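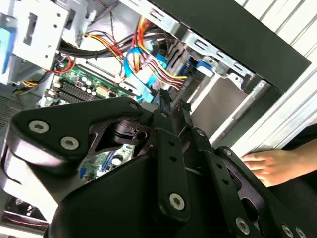 Vurstead Robotics Elective
Handout for Unit 2: Working inside a desktop tower
Prepared by Kumiko Miyazaki

Welcome back! Last unit was all foam blocks and plastic cups, and you were very patient with them. Now we get to the good stuff. Over the next few sessions your crew will teach the arm to work inside an old desktop computer, which is crowded, shiny, full of floppy things, and a lot more fun than a cup.

Read this before you come to Room 334. The bench time is short and I'd like you to spend it moving the arm.

Crews

Each crew has a driver and a bench hand, and you swap every 10 minutes. The driver works the arm. The bench hand steadies the case, calls out what the driver can't see, and stays within reach of the stop button. Talk to each other the whole time, even if it feels silly (it will, for the first little while, and then you'll wonder how you ever drove in silence).

Before you start

Tower unplugged at the wall, power button held down for a few seconds, side panel off. Sleeves pushed up, bracelets off. Fingers stay on the outer edges of the case whenever the arm is live. If you need to reach further in, say "hands in" and wait for the driver to say "stopped".

Looking around first

Don't grab anything on your first turn. Park the gripper over the opening and compare what the wrist camera shows you with what you see by leaning over the bench. They're surprisingly different, because the gripper's own links hide a good part of the board.
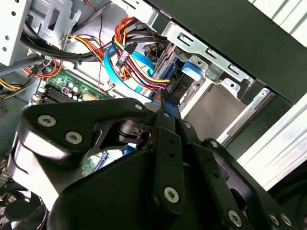 Start with the SATA data cables. In these towers they're bright blue, so they're easy to pick out from the red, orange, yellow and black power wires, and they make lovely long curves that a camera can follow. Trace one by eye all the way to the drive. Then say where you'd grip it, and at what angle. A cable held in the middle of its curve will swing, and a pull on the cable itself is hard on the connector. We want the plug body.

Crews using the Onishi method will sketch the approach on paper first. Crews using Wodetti's will talk it through at the bench. Both work well, and I'm keen to see which you like better!

For your logbook

Write down where you parked the gripper, what was hidden from the camera there, and one change you'd make to the approach. A messy sketch with arrows is worth more to me than a tidy paragraph. Colour helps too, so bring pencils.

The Tamgate demo day is in February, and I'll be choosing runs from the logbooks. Failed attempts count, so please don't tear out the page.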